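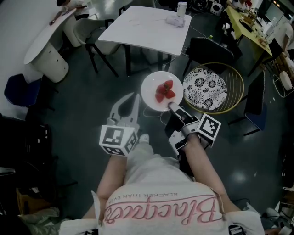 The Chairs and Tables of Our Back Room
Posted 17/03/2022 by Asmaa Berrada

Many readers wrote to me after the last gallery and asked about the furniture in our room at Grisbridge. I am not a designer, and English is my third language, so please excuse me if I use a wrong name for some part of a chair. We bought almost everything second hand and it took us 2 years. The pieces do not match, and we like them so.

Gold wire seat with floral cushion
My favorite. The base is round and made of gold wire, and the round cushion has a black-and-white flower print. I paid 56 for it, cushion included, and I carried it home on the bus. It is low and good for putting on shoes.

White square table
The top is white and the legs are dark metal. It is the right size for a cup and a notebook, not for a dinner. We got it from Beltrán when they closed their old shop. One leg needed a new rubber foot.

White chairs
One stands in front of the square table and one behind. The front one has black legs. They are light, so they move all day and in the evening I put them back.

White table with oval top
It stands on one white cylinder, so your knees have a lot of space. People who come to us usually choose this table first. It was the most expensive thing in the room, 407 with delivery, and the delivery men had to turn it three times in the corridor.

Navy blue chair
It lives against the wall, below the oval table. I wanted two of these, but Trilla had only one left.

Black chairs
One has a padded back. The other has a dark blue seat, and I think it goes well with the navy chair on the other side of the room.

Yellow table
Always full of things! I clear it in the morning and it fills again before lunch. The color was my sister's idea and at first I was against it.

The floor
Dark gray. White things look very clean on it, even a simple plate with four strawberries. It also shows every crumb, so we sweep often.

Still to do: I am looking for a lamp for the corner, and in May I will go to the Bisuvine market to see what they have. If you have an old lamp with a long arm and do not need it, please write to me.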